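From: Verena Eder
Date: Jan 21, 2024
Subject: Re: Ball game out of a carton

Marit wrote:
> Verena, you mentioned a box game for small juggling balls back in August and I never got the details. Is it hard to make? We have two beginners who get tired of dropping things.

Dear Marit and everyone,

Not hard at all, and I'm sorry it took me so long to write it up! You need one plain corrugated carton, stood up like a little booth with the front open, and a second piece of cardboard for the ramp. The ramp goes inside and slopes up toward the back. Mine lives on the wooden table, with the tissue boxes along the wall where they always are.
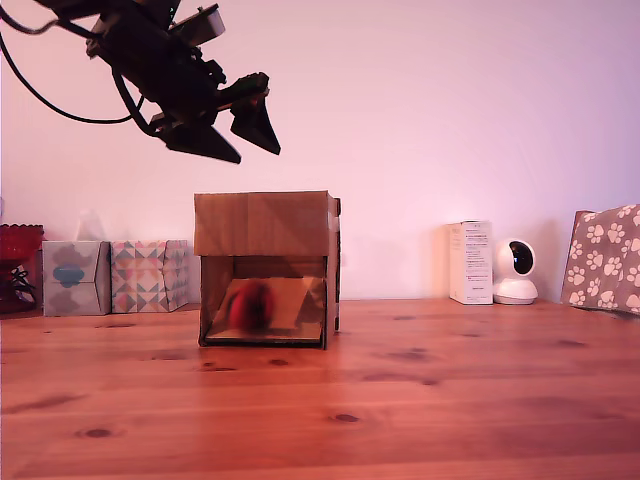 Tobin wondered whether the ramp has to be glued, as his slid forward every time a ball landed on it.

I don't glue mine, Tobin – I fold a lip at the back and tape that down, so I can still change the slope. Start shallow. I made my first one far too steep and spent a whole evening fetching balls off the floor (good for the knees, I suppose). Leave the top panel on, too, as it keeps the sides from splaying.

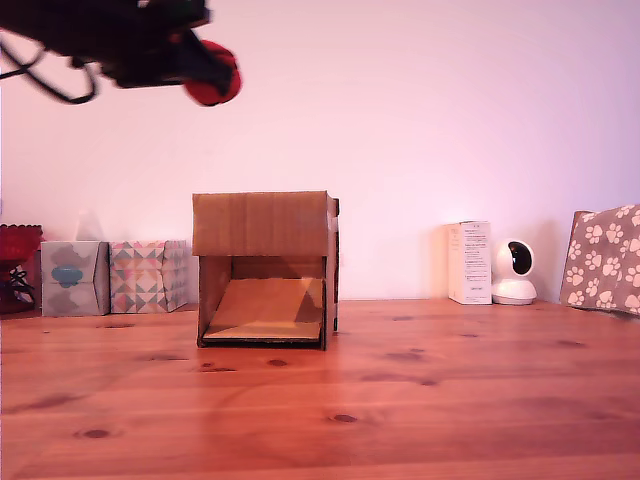

Marit again, asking if ordinary rubber balls would do, or whether it really has to be the stitched kind.

Please try the stitched kind first. Rubber comes straight back out at you, while a soft one settles. I like two strong colors on a ball, something bright with black panels, which shows up nicely against pine.

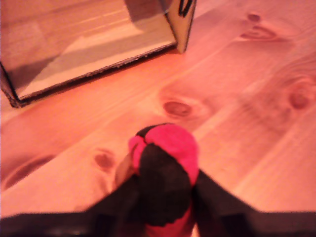
If you sew your own, don't overfill them. Mine take 3 spoonfuls of millet, and I close the last seam by hand with small stitches. A bit of puckering does no harm. For rules, we give each player 14 throws and 2 points for every ball that stays on the ramp, and we change sides halfway.

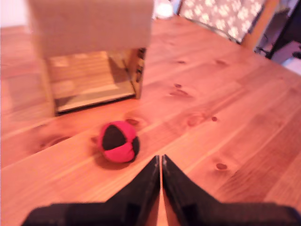 Odile would rather see the box turned a little toward the thrower, and says her group at Stundby plays it from both ends of the table.

I'd be glad to hear how that goes, Odile. I'll bring the box and the leftover millet next time, and anyone who wants the ball pattern can write to me off the list.

Warmly,
Verena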